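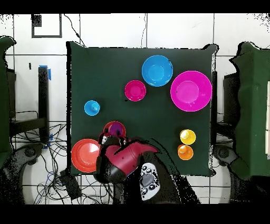 Why do two families who eat the same amount of rice write down different amounts in a food diary?

Each family measures with its own bowls, and the word "bowl" has no fixed size.

Figure 3. Plastic dishes in several colours on a dark green cloth.

4.2 Household measures and the reporting of portions

Food diaries in Priltirton were kept in household measures. The participants did not weigh their food. They wrote "one bowl", "half a plate" or "two cups", and the coders changed these words into grams afterwards. This method is cheap and the families accept it easily, but it moves a part of the error from the kitchen to the coding office. In the present section we look at how large this part may be, and which words cause most of it.

The diaries came from 159 households in the districts of Vidach and Heveo. In total 1413 meals were recorded with at least one household measure. Meals eaten outside the home were left out, and so were meals for which the person who cooked and the person who wrote were not the same. The last rule was added after the pilot in January, when we saw that the writer often asked the cook only in the evening, and both had forgotten the second serving.

Light plastic tableware like that in Figure 3 was common in the homes of both districts, especially where there were small children. Such dishes are bought one by one and replaced one by one, so a family rarely owns a full set of the same size. When a mother in Heveo writes "a bowl of lentils" on two days, it is possible that she means two different bowls. Our diary form had no place to say which one, and we consider this a weakness of the form.

The standard coding table gives 400 ml for a bowl without further description. We kept this value in the main analysis so that our results can be compared with the earlier round. For the second analysis, each household was asked to fill its most used bowl with water up to the usual level and to pour it into a measuring jug. Rima Matar visited the Vidach households for this purpose, and Elie Saab those in Heveo. Both used the same type of jug and the same written instructions. The word "usual" was left to the family to understand, and in several homes it led to a discussion between the grandparents and the parents.

The difference between the two analyses was greatest for soups and for cooked grains. It was small for bread, fruit and eggs, which people report in pieces. For yoghurt the result was mixed: families who buy it in pots reported the pot, and families who make it at home reported the bowl. We did not separate these two groups at the beginning of the study, and the correction had to be made later by telephone. In 8 households the correction could not be made and their yoghurt entries were removed.

It should also be mentioned that the word for "cup" in the local language covers both a tea glass and a cup with a handle. The coders treated both in the same way. Aoun, the firm that prepared the coding software, allows only one volume for each word, and therefore we could not test the effect of this decision inside the program. The database was closed on June 27, 2024, and later changes to the table are not included here.

The effect on the intake of energy is presented in Section 4.3, separately for adults and for children under five.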